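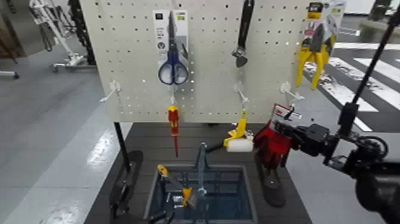
Hanging packaged tools on a freestanding pegboard
Posted by Ashwin Rai

I'm setting up a small pegboard on legs for a hardware stall. Some of the stock is on cards or in blister packs, like the pliers and scissors, and some is loose, like the screwdriver and the adjustable wrench. The white hooks with round plates tilt when I take something off. Should I group things by weight or by type? And is there a better hook?

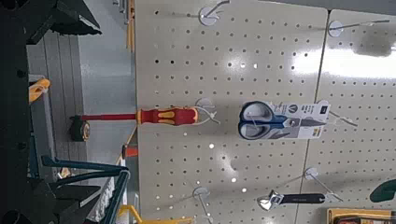 I don't mind leaving a few hooks empty if it makes the board easier to use. It has to be ready by Sunday.

Juniper Benavides
Weight first. Put the wrench low down and near a leg, and keep the carded things higher up. A screwdriver hangs well through a loop, but long ones need clear space beside them. For the tilting, check that the back of the hook is pushed right home – mine weren't. A dab of hot glue behind the plate holds it too.

Tobias Pennington
Just get Trorna hooks. 6 for the heavy stuff, done.

Emmett Begay
Check the hole size before you buy any. I ordered 119 hooks for our shop and almost all of them were too thick. I'd hang gloves at the end of a row, as the cards swing about and knock the next thing along.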